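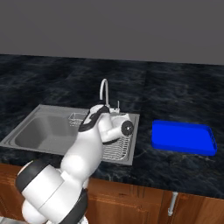
4. Cleaning the feed wheels of the Grullover 302

The feed wheels of your ball machine collect felt from the tennis balls, and after some weeks the balls start to leave the machine with uneven speed. Clean both wheels every 30 hours of play. You need a soft brush, mild soap and a sink with a deep basin, like the steel one set into the dark counter in the picture.

1. Switch off the machine and remove the battery.
2. Empty the ball hopper and lift it off.
3. Turn each wheel lock 90 degrees to the left and pull out the wheel.
4. Fill the basin with warm water and a little soap.
5. Brush the rubber until the grey felt is gone. Rinse with clean water.
6. Let the wheels dry for 2 hours, away from the sun.
7. Put the wheels back with the arrow to the outside and close the locks.

CAUTION: Never put the motor block or the battery in water.

Note: If the balls still go too short, check the speed setting (section 5) before you order new wheels.

Comments

Laskowska: Is dish soap okay? The club has only this.

Mieczysław Malinowski: Yes, but only a few drops, and rinse well.

Ikomeck: My left lock was very stiff in step 3. A dry cloth gave me a better grip.

Drendosora ball machines | Contact | Copyright Drendosora | Back to top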